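Search this site Enter keywords Go

15 August 2020 | Posted by Kalkidan Weldu

Filed under: Course materials / Student projects / Legged robots

Handout 13: Stepping and reaching in a furnished room

These notes go with the second half of the July project block. They assume you have read the handout on balance and have run the standing test at least once with your group. Code listings are kept in the course folder and are not repeated.

1. The task

Each group programs the humanoid to step up on to a low platform next to a bed, stand still, and bring one gripper over the pillows. The grasp itself is marked separately and is covered in Handout 14. A run is scored on three things: foot placement, time to settle, and the position of the gripper when the arm stops.

The room is furnished as a bedroom because the course deals with work in homes. Flat laboratory floors hide most of the problems you will meet. A bed limits where the feet can go, and soft bedding gives poor contact information if the hand touches it early.

2. Definitions

Support area: the outline drawn round every part of the feet in contact with the surface. With one foot forward, it includes the space between the feet.

Settling time: the time from the last foot contact until the body sway stays inside the limit set in the standing test.

Reach pose: the set of joint angles for the working arm at the end of the movement. The other arm is free, and you may use it to shift weight.

Stop state: the condition in which the motors hold their last safe position. It is entered from the hand switch or from the software limit. The two must be tested separately.

3. Planning the step

Work out the foot positions on paper first. Measure the platform yourselves and do not copy the figures of another group, as the platform may have been moved between sessions. Mark the edges of each level and leave a margin on every side.

A slatted surface needs extra care. The foot bridges the gaps, but the front or back edge of the sole can end up over one. The contact reading is then lower than expected and the controller may treat the foot as still in the air. Mirsad Babić's group lost 19 runs to this fault before they changed the contact threshold. Check your own logs for it before altering the gait.

The planner allows up to 2550 control cycles for the whole step. If yours needs more, shorten the pause between the weight shift and the foot lift.

4. Planning the reach

Start the reach only after settling. Move the shoulder first, then the elbow, and keep the wrist fixed until the hand is clear of the body. A hanging arm with the gripper pointing down gives the simplest reach pose and the smallest change in balance. Raising the opposite arm moves the centre of mass, so include both arms in the calculation even when only one does the work.
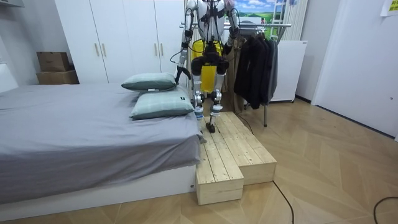

5. Running order

a. Read the checklist aloud. One person holds the hand switch and does nothing else.

b. Check that the tether has slack through the full height of the step, and that floor cables are clear of the planned foot positions.

c. Run the standing test on the floor.

d. Run the step without the reach. Repeat until the settling time is stable.

e. Run the step and reach together. Save the log after each run, including failed ones.

6. Logs and report

Name each log with the group name and run number. The Modise viewer opens files of more than 3196 lines slowly, so split long logs before loading them. Plot foot force and body sway on the same time axis.

The report should state the foot positions planned, those measured, and the difference. Failed runs are to be listed with a cause, or marked "cause not found". Groups Traltport and Niltdale share a session and should keep their log folders apart.

Questions on marking go to Lejla Živković. Questions on the controller go to Hrvoje Shehu.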